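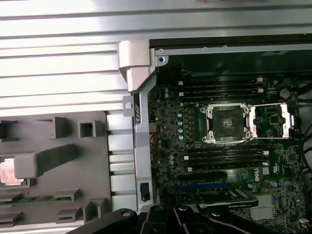
Grandma Bélanger says she'll believe in robots the day one of them folds her towels, and not a minute sooner. She has a point! Lots of kids ask us the same thing: if robots are so smart, why do I still have to clean my room?

Well, the answer is a little bit yes, a little bit no, and a whole lot of "not yet." Some machines already do chores. A dishwasher washes dishes, and a robot vacuum rolls around bumping into chair legs. But each of those knows one job. Ask the vacuum to put away your socks and it will just try to eat them.

Jobs for hands are harder. Think about working inside a computer. There are wires that bend, little latches, and slots for parts that only go in one way. The processor (the chip that does the computer's thinking) is flat and square, and it has to be held gently by its edges and set down very straight. Your fingers can feel when something is crooked. A robot with 2 black fingers has to work that out from cameras and sensors, and that takes a lot of practice.

It helps when everything has its own place - like a muffin tin, with a spot for each muffin. A chip that sits in a square pocket is much easier for a robot to find than one lying in a messy drawer.
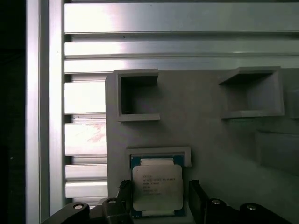
So what about my bedroom?

Oh dear, your bedroom! A workbench can be set up the same way every morning, but your floor is different every day. There might be a sweater on Monday's homework, or a cat on the sweater. A robot has to figure out what each thing is, how squishy it is, and where it belongs (and that the cat is not laundry).

Try it yourself

Put on thick mittens, close one eye, and stack 8 coins - then try to button a shirt. Slow going, isn't it?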